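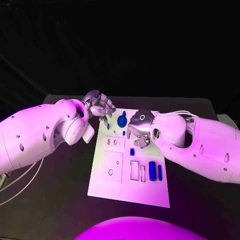 Mireille Issa would prefer that the blue fittings be called by the same names in every record we keep, and she has written to that effect: a knob should be a knob in the register, in the order book and on the storage label, and the person who writes "dial" in one place and "button" in another should be asked to correct both.

The point was accepted at the morning meeting and is entered in this diary as the first business of the day. The words agreed for the present board are knob, switch, toggle lever and sliding block. The small upright fittings have gone by "peg" and "post" in different hands, and Danang Ngui has asked for time to look at the older sheets before one word is chosen. He is to have it. Until then both words may stand.

Department diary, Hullmont, June 2026.

The board under review is entered in the register as item 293. It is a flat white plate with blue fittings, and its engraved outlines are part of the pattern. I record this last point at the request of Tamara Hrytsenko, who found that the previous register entry spoke only of the fittings and left out the engraving and the holes altogether. A reader of that entry would not have known the board from the plainer one held at Nunemside. The entry has been rewritten and initialed.

The greater part of the morning was given to the knob. It is round, with a wide base, and it is the first thing most people reach for when the board is put in front of them. Mr. Salian observed that the register gives a diameter for the knob and does not say whether the base or the top was measured. I have gone back through the file and can find no note on it. The figure will be struck out and both measurements taken again with the steel rule, which is to be signed for at the stores counter in the usual way.

The dark table remains in use for all work with the boards. A request had been received to move to the pale table supplied by Emon, on the ground that it is lighter to carry. The request was declined. White on a dark top is easy to see, and the edge of the board is found without trouble, which matters to those of us who have to square it up before starting. The Emon table will stay in the corridor for papers and coats.

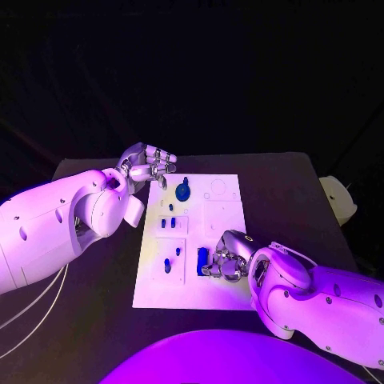

The sliding block was taken next. It is the fitting on which we receive the most correspondence, and the correspondence does not agree. Nunemside regards it as too stiff for regular use. Strömberg, in a letter received in December, considered the same pattern too free and proposed a tighter channel. I have now read both letters twice and am unable to tell whether the two parties were writing about blocks of the same age. Bok-nam Yeom will reply to each, asking for the date on which the board was first used and the manner in which it is cleaned. No adjustment is to be made to item 293 in the meantime.

Cleaning was discussed at some length. The present instruction calls for a soft cloth over the plate and a dry brush for the engraved lines and the holes. Ms. Hrytsenko reported that the brush issued is too wide for the narrower lines and pushes dust along them. A smaller one has been ordered. The spray in the lower cabinet is for the windows only, and a label saying so has been fixed to the bottle.

The question of spare fittings was raised by Mr. Ngui. The quotation from Strömberg comes to $1,309 and covers knobs, switches and sliding blocks, with the toggle lever to be priced separately. I was of the opinion that the lever should be included or the order held back. Mr. Salian disagreed and would order at once, as the price stands for a limited period. The matter was left with me. I have asked Strömberg for the price of the lever in writing and shall decide when it comes.

A note on storage. The boards are to lie flat on shelf 5, with a sheet of felt between each, and the register slip is to travel with the board and be returned with it. Two slips were found this week in a desk drawer. Staff are reminded that a board without its slip may not leave the room.

The meeting closed shortly before noon. Ms. Issa has taken the label tape and will begin on shelf 6 tomorrow. The steel rule was back at the stores counter by four, and the new measurements of the knob are to be copied into the register once Ms. Yeom has checked them.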